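Print this page | E-mail this page

Folding Small: What I Learned From One Bed and a Pile of Knits

So my project for Textiles and Home started with a drawer that wouldn't close. I'd been rolling everything because a video told me to, and the knits kept unrolling into one big lump in the back. My question ended up being pretty simple: does a knit garment take up less room folded flat or rolled, and does the trim on it matter?

I borrowed clothes from everybody on my floor in the Entili building and ended up with 28 pieces (thank you all, I think I gave everything back). I folded on my bed, which our instructor warned me about. A soft mattress lets the stack lean, and I did get leaning stacks! For the measuring part I put each piece in a Favex storage bin and pressed a cardboard square on top until it sat level.

The plain T-shirts were easy and kind of boring to write up. The pieces with ribbing and tape trim gave me trouble, mostly because knit stretches and woven tape doesn't, so the two want to fold in different places. I started folding along the tape and letting the knit follow, and my stacks got a lot neater after that. 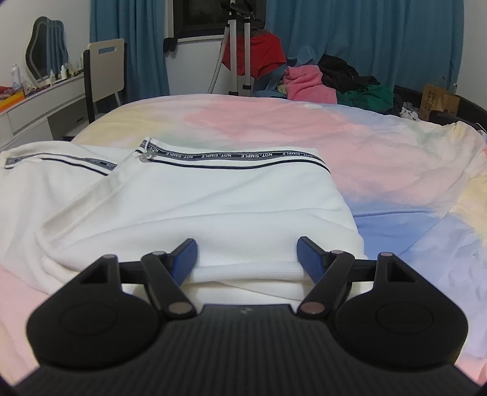 Wonari, reading my draft, asked why I hadn't tested the same clothes after a few days in the drawer, when they'd had time to settle, and said that a fold that looks great on day one is only half an answer. Fair point. I went back and did it for the trimmed pieces only, since I was short on time.

My results: flat folding won for anything with a thick cuff or hem. Rolling won for thin shirts. Zippers were a mess both ways, and I ended up tucking the pull inside the fold so it wouldn't snag the piece on top.

If I did this over I'd use a table and I'd keep the heavy sweaters in their own group.

Comments

Zivero: I roll my sweaters and they're fine?? Maybe my drawer is just deeper.

kt591: Tucking the zipper pull in is smart, I've got two snagged sweaters from not doing that.

Print this page | E-mail this page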